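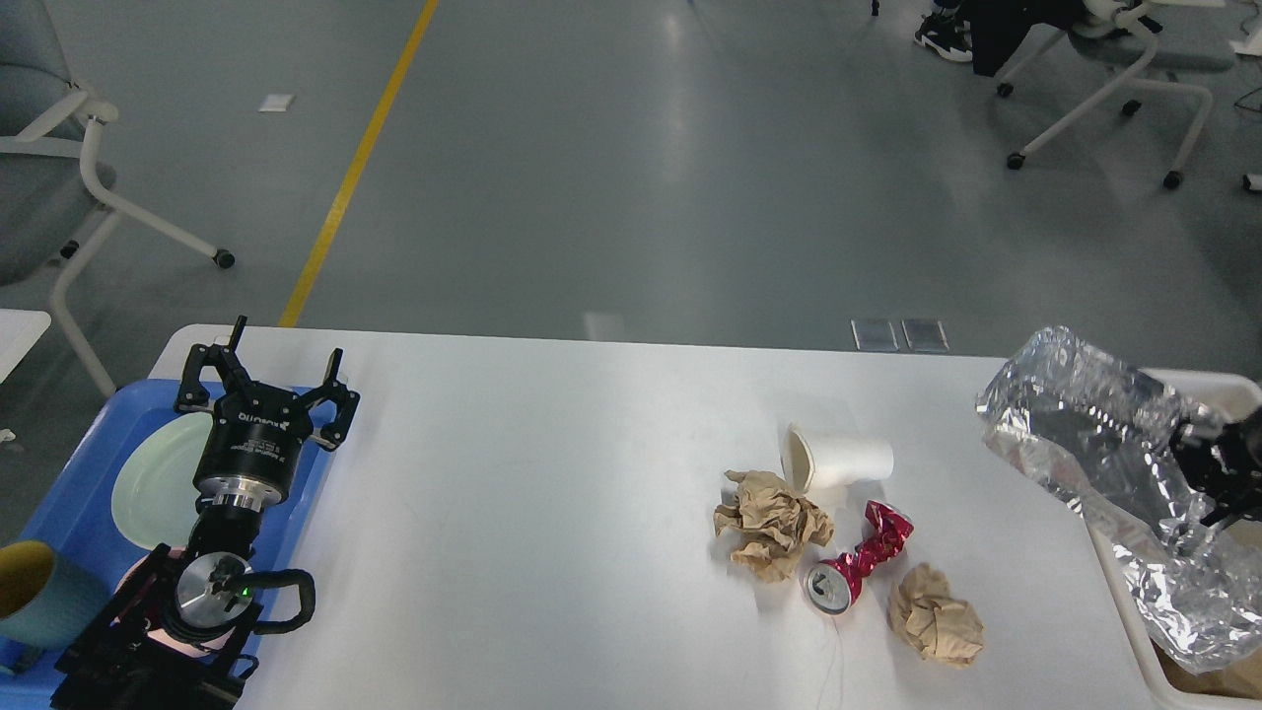 The sorting table, and why the planner keeps changing its mind

Katsuhiko Yokoyama wants the arms to stop dithering. That's his word. Two arms, one table, dishes go in the tray, rubbish goes in the bin, how hard can it be. Quite hard. He has been on the Dromby planner since April and the version number has stopped meaning much.

Dromby is the bit of software that decides what gets picked up next, and by which arm. Druvarus, the firm behind it, started with one arm and a fixed list. Cup, plate, can, done. Fine until someone crumples a piece of paper. A plate is a plate from any side. Balled-up brown paper has no front, no back, no model you can match it to, and the old perception code would see one ball as two, or two as one, and then sit there.

So they threw the matching out. The new code doesn't much care what a thing is called. It looks for somewhere to pinch, scores the spots, takes the best. Name comes second, only to settle tray or bin. Ayane Yagi wrote most of the scoring and is still rude about it. Foil is her least favourite. All those bright facets, the depth reading goes to mush, and the planner used to see holes where there was metal. Her fix is to hold the last good guess for 400 milliseconds before letting a new one in. Crude. Works more often than it dosen't.

Then the two arm problem. Each arm wants the nearest object and sometimes that's the same object. The first answer was a lock, left arm asks, right arm waits. Safe but painfully slow. Now both plan at once and a small checker called Grisano throws out any pair of paths that come too close. It took 157 milliseconds a go when Yagi first ran it. Down to 70 now, which Yokoyama says is nearly quick enough to forget about.

The logs are the dull part and the part that matters. 3307 picks so far, every one replayable, so a change to the scoring can be run against the lot overnight before it gets near an arm. Yokoyama reads the failures over breakfast. Mostly paper cups on their sides, lately. Squeeze the rim and it folds, go for the wall and teh grip slides off. Yagi wants force feedback in the loop by the next release. He wants the dithering fixed first. They were still arguing when I left.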